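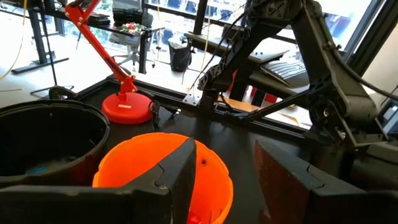 목록 홈 | 스레드별 | 날짜별 | 이전 글 | 다음 글
읽는 시간 16분 · 댓글 4

보낸 사람: 마누엘라 파가노
받는 사람: 라브빌 로봇동아리 양팔조 메일링리스트
날짜: 6월 11일 목요일
제목: Re: [양팔조] 양동이 과제, 어디까지 왔나요?

파르빈 님, 그리고 조원 여러분 안녕하세요.

어제 밤에 답장을 쓰다가 잠들어서 아침에 다시 씁니다. 질문이 많아서 신났어요! 지난 학기 팔 하나로 블록만 옮기던 때에 비하면 메일함이 훨씬 시끄러워졌고 저는 이게 정말 좋습니다. 파르빈 님 메일을 토막 내서 중간중간 답을 달게요. 길어질 것 같으니 급한 분은 맨 아래 작업 목록만 보셔도 됩니다.

파르빈 멩갈 님이 쓰셨습니다:

> 안녕하세요, 시험 기간이라 두 번이나 빠졌더니 따라가기가 어렵네요.
> 위키에는 "양동이 과제"라고만 적혀 있고 규칙이 없어요. 지금 정확히
> 뭘 시키고 있는 건지, 어디까지가 성공인지 한 번만 정리해 주실 수
> 있을까요?

규칙이 위키에 없는 건 제 잘못입니다. 화이트보드에 적어 놓고 사진으로 남긴다는 걸 깜빡했고, 와지드가 다음 날 그 자리에 회로도를 그렸어요. 그래서 기억과 제 공책을 합쳐서 다시 적습니다.

과제는 주황 양동이 안에 있는 작은 물건을 한쪽 팔이 꺼내서 검은 큰 양동이에 넣는 것입니다. 물건은 세션마다 정한 목록에서 고르고, 양동이 안 어디에 떨어지든 손으로 고쳐 놓지 않습니다. 이 마지막 부분이 중요해요. 처음 며칠은 저도 모르게 집기 좋은 쪽으로 살짝 밀어 주고 있었거든요. 그렇게 모은 기록은 보기에는 예쁜데 학습시키면 가운데에 있는 물건밖에 못 집습니다. 지금은 던져 넣고 손을 뺀 다음 바로 시작합니다.

성공은 물건이 검은 양동이 안에 있고 두 양동이가 모두 서 있는 상태로 팔이 시작 자세에 돌아왔을 때입니다. 주황 양동이를 밀어서 자리가 바뀐 경우는 성공으로 치되 메모란에 "밀림"이라고 써 주세요. 넘어뜨리면 실패고요. 물건을 꺼내긴 했는데 책상에 떨어뜨린 경우도 실패인데, 이때는 기록을 지우지 말고 "낙하"로 분류해 주세요. 로안이 낙하 기록만 따로 보고 싶어 합니다. 나중에 얘기할게요.

> 두 번째 팔은 왜 같이 켜 두나요? 제가 본 영상에서는 거의 가만히
> 있던데요. 전원만 먹는 거 아닌가 해서요.

1단계에서는 가만히 있는 게 맞습니다. 그래도 켜 둡니다. 이유는 두 가지인데, 하나는 관절값을 처음부터 양팔 형식으로 저장해 두면 2단계 가서 데이터를 변환할 필요가 없어요. 지난 학기에 브람이 변환 스크립트를 쓰다가 왼쪽과 오른쪽이 바뀐 걸 일주일 뒤에 찾았던 것, 기억하시는 분은 기억하실 거예요. 다른 하나는 손목 카메라에 상대 팔이 찍히는 상황을 미리 익히게 하려는 겁니다. 2단계에서 팔 두 개가 동시에 움직이기 시작하면 화면의 절반이 저쪽 팔일 때도 많거든요. 갑자기 보여 주면 모델이 당황합니다. (당황한다는 말이 과학적인 표현이 아닌 건 알지만 궤적을 보면 딱 그 모양이에요.)

2단계는 한 팔이 양동이 테두리를 잡아 기울여 주고 다른 팔이 꺼내는 겁니다. 저는 이게 너무너무 기대돼요! 벽에 붙은 물건을 집는 문제가 기울이기 하나로 거의 풀릴 것 같거든요. 물론 브람은 양동이가 빠져나가서 바닥으로 굴러갈 거라고 합니다. 둘 중에 누가 맞는지는 해 보면 알겠죠.

> 벽 쪽 물건은 아직도 잘 안 집히나요? 제가 마지막으로 했을 때는
> 손가락이 먼저 양동이 벽에 닿아서 포기했어요.

네, 아직 제일 어렵습니다. 그런데 왜 어려운지는 이제 꽤 잘 압니다. 우리 손가락은 판처럼 넓적해서 좁은 데로 들어갈 때 끝이 아니라 옆면이 먼저 걸려요. 위에서 수직으로 내려가면 벽과 물건 사이에 손가락 한 장이 들어갈 틈이 필요한데 그 틈이 없으니까 양동이째로 밀리는 거고요. 로안 타이가 지난주에 손목을 비스듬히 돌려서 손가락 날 쪽으로 들어가는 방법을 찾았습니다. 벽을 따라 미끄러지듯이 내려가다가 바닥 가까이에서 손목을 세우는 거예요. 글로 쓰면 간단한데 조종기로 하려면 손목과 팔꿈치를 같이 써야 해서 연습이 좀 필요합니다. 로안이 화요일에 보여 주는데 다들 조종기 주위에 몰려서 소리를 질렀어요. 옆방에서 무슨 일이냐고 왔습니다.

연습할 때 팁을 몇 개 적어 둘게요.

손가락을 다 벌리고 들어가지 마세요. 물건보다 조금 넓은 정도면 됩니다. 활짝 벌리면 한쪽은 반드시 벽을 긁습니다.

양동이 위에서 한 번 멈추세요. 멈추는 구간이 있어야 모델이 내려가기 전에 물건 위치를 보고 자세를 고르는 걸 배웁니다. 숙련될수록 이 구간을 건너뛰게 되는데, 사람 눈에는 매끈해도 학습에는 손해였어요. 저도 자꾸 잊어버려서 모니터에 쪽지를 붙여 놨습니다.

닿은 느낌이 나면 더 누르지 말고 조금 올라와서 다시 가세요. 힘 센서가 없으니까 눈과 모터 전류만 믿어야 합니다. 전류 그래프는 두 번째 모니터에 띄워 두면 돼요.

> 그리고 카메라요. 손목 카메라 하나로 충분한가요? 집게가 화면 아래를
> 다 가려서 정작 물건이 안 보이는 순간이 있던데요.

좋은 지적입니다. 가려요, 많이 가립니다. 특히 양동이 앞에서 대기할 때 손가락이 양동이 안쪽을 덮으면 작은 물건은 일부만 겨우 보이는 경우가 생깁니다. 카메라를 더 높이 달아 보자는 얘기도 했는데 브람 부르스마가 거치대를 새로 뽑아서 끼워 보니 이번에는 케이블이 렌즈 앞으로 처졌어요. 각도를 바꾸는 것도 시도했고요. 결국 위치는 지금대로 두고, 시작 자세를 조금 뒤로 빼서 처음 몇 초 동안 양동이 안을 넓게 보게 하자는 쪽으로 정리됐습니다. 설정 파일에서 start_pose_b로 바꾸시면 됩니다. 옛날 start_pose_a로 모은 기록과 섞어 쓰지는 말아 주세요.

빛도 말씀드려야겠네요. 창 쪽이 워낙 밝아서 낮 세션과 저녁 세션의 화면이 꽤 다르게 나옵니다. 자동 노출을 켜 두면 팔이 창 쪽을 향하는 순간 책상이 확 어두워지고, 꺼 두면 저녁에 검은 양동이 속이 하나도 안 보여요. 와지드 라나가 노출을 고정한 채 낮 설정과 저녁 설정을 나눠 만들었고, 세션을 시작할 때 고르게 되어 있습니다. 빨간 스탠드는 치우지 말고 그 자리에 그대로 두세요. 배경의 일부로 계속 찍혀 왔으니까 없애려면 평가할 때도 없애야 하는데, 그 비교는 따로 날을 잡아서 하고 싶습니다. 색이 강한 물건이 배경에 있을 때 모델이 그쪽으로 끌려가는지, 이거 저 혼자 꽤 궁금해하고 있어요. 같이 보실 분 계시면 손 들어 주세요!

> 데이터는 얼마나 모였어요? 400개가 목표라고 들었는데 아직 멀었으면
> 저도 다음 주부터 시간을 낼 수 있어요.

어제까지 검수를 통과한 게 291개입니다. 목표는 말씀하신 대로 400개고요. 그러니까 109개 남았어요. 시간을 내주시면 정말 큰 도움이 됩니다. 특히 조종하는 사람이 달라지면 좋은데, 지금까지는 로안과 제 기록이 대부분이라 움직임 버릇이 그대로 묻어납니다. 저는 꼭 왼쪽으로 돌아서 접근한대요. 전혀 몰랐는데 와지드가 궤적을 겹쳐 그려 주니까 정말 그렇더라고요. 민망한데 한참 웃었습니다.

검수는 빠르게 넘기면서 보면 금방이에요. 저장 용량이 모자라서 머스텔 드라이브로 옮기는 중이니까, 새 기록은 로컬에 남겨 두고 파일명만 시트에 적어 주세요. 옮기는 스크립트는 와지드가 밤에 돌립니다. 손으로 복사하면 중복이 생겨요.

중간 학습도 한 번 돌려 봤습니다! 결과가 궁금하실 것 같아서 먼저 적자면, 양동이 가운데에 떨어진 물건은 16번 시도해서 전부 꺼냈습니다. 벽에 붙은 물건은 같은 횟수를 시도해서 4번 성공했고요. 낮은 숫자처럼 보이지만 로안의 비스듬한 진입 방식이 데이터에 들어가기 전에는 단 한 번도 안 됐던 거예요. 첫 성공 때 물건이 검은 양동이 바닥에 톡 하고 떨어지는 소리를 들었는데, 저는 그 소리를 당분간 못 잊을 것 같습니다. 로그에는 그냥 success 1이라고만 남아 있지만요.

실패한 것들 중에서는 양동이 위에서 손을 벌린 채 계속 망설이는 경우가 제일 많았습니다. 내려가려다 올라오고, 또 내려가려다 올라오고. 로안 말로는 제 기록과 로안 기록의 접근 방향이 달라서 둘 사이에서 평균을 내려다 그러는 것 같다고 합니다. 그럴듯한 가설인데 확인하려면 한 사람 기록만으로도 학습해 봐야 해요. 낙하 기록을 따로 모으자는 것도 로안 생각입니다. 떨어뜨린 뒤에 책상에서 다시 집어 가는 동작을 이어 붙여서 가르칠 수 있지 않을까 하는 건데, 일단 400개 다 채우고 얘기해요.

> 마지막으로 9월 숨로 대회는 나가는 걸로 정해졌나요? 브라이멕 팀은
> 벌써 참가 신청을 했다던데요.

나갑니다! 신청서는 제가 초안을 썼고 조 이름만 비어 있어요. "양팔조"로 그냥 내도 되는데 좋은 이름이 있으면 답장으로 던져 주세요. 지난번 투표에서 나온 "두 손 두 발"은 발이 없어서 떨어졌습니다.

숨로 규정에서 우리가 신경 써야 할 부분은 물건입니다. 당일에 주최 측이 고른 물건을 쓰고, 어떤 물건인지 미리 안 알려 줘요. 그래서 연습 목록을 넓혀야 합니다. 지금은 딱딱하고 작은 것에 치우쳐 있으니까 말랑한 것, 얇은 것, 데굴데굴 구르는 것을 넣고 싶어요. 집에 안 쓰는 잡동사니 있으면 가져와 주세요. 단 유리와 먹는 건 안 됩니다. 양동이는 우리 것을 들고 가도 된다고 하니 다행이고요. 대신 책상은 현장 책상을 쓰니까, 팔을 받침 레일에 얹은 채 통째로 옮길 수 있는지 브람이 알아보고 있습니다. 분해해서 가져가면 보정을 현장에서 다시 해야 하는데 준비 시간이 짧아요.

브라이멕 팀은 작년에 흡착식으로 나왔죠. 그때 매끈한 물건은 무섭게 빨랐는데 천 조각에서 막혔습니다. 올해는 뭘 들고 나올지 모르겠지만 저는 다시 만나는 게 반가워요. 끝나고 같이 밥 먹으면서 코드 보여 주던 분들이라서요.

이제 이번 주와 다음 주 할 일입니다. 이름은 제가 멋대로 붙였으니 바꾸고 싶으면 말씀하세요.

- 파르빈: 조종 연습 먼저 하고 벽 쪽 물건 위주로 기록. 첫날은 로안 옆에서.
- 로안: 비스듬한 진입을 위키에 정리. 영상도 링크. 가능하면 낙하 기록 분류까지.
- 와지드: 머스텔로 옮기기, 한 사람 기록만으로 학습 돌리기(제 것부터 해 주세요, 버릇이 어디까지 가는지 보고 싶어요).
- 브람: 레일째 옮기는 방법, 그리고 매달린 케이블 정리. 손목이 크게 돌 때 당겨지는 게 자꾸 눈에 띕니다.
- 저: 과제 규칙을 위키에 올리기, 신청서, 새 물건 목록.

안전 관련해서 하나만 더요. 양동이 안에 손을 넣을 때는 팔을 일시정지로 두고, 정지 표시를 눈으로 본 다음에 넣어 주세요. 물건을 다시 던져 넣을 때가 제일 방심하기 쉬운 순간이에요. 두 사람이 함께 할 때는 조종기를 든 사람이 "정지"라고 소리 내어 말하고, 물건을 넣는 사람이 "뺐어요"라고 답하는 걸로 하고 있습니다. 좀 쑥스럽지만 하다 보면 금방 익숙해집니다. 파르빈 님이 처음 듣고 놀라실까 봐 미리 적어요.

> 질문이 너무 많아서 죄송해요. 다음 모임에는 꼭 갈게요.
> 파르빈

죄송하다니요, 덕분에 규칙을 드디어 글로 썼습니다. 위키에도 이 메일에서 그대로 긁어다 붙이려고요. 모임은 평소 시간, 평소 그 방입니다. 조금 일찍 오시면 제가 start_pose_b 설정부터 같이 봐 드릴 수 있어요.

마누엘라

추신. 빨강 계열 물건만 모아서 한 세션 해 보자는 의견이 있었는데, 주황 양동이 안에 빨간 물건을 넣으면 대비가 약해서 어려운 예제로 딱 좋을 것 같아요. 해 보신 분은 시트의 메모란에 "빨강"이라고 남겨 주세요.

추신 2. 조종기 왼쪽 손잡이 고무가 또 벗겨졌습니다. 테이프 말고 제대로 된 접착제 있는 분?

--
라브빌 로봇동아리 양팔조 메일링리스트
공유 4 · 댓글 4
이전 글 | 다음 글 | 목록으로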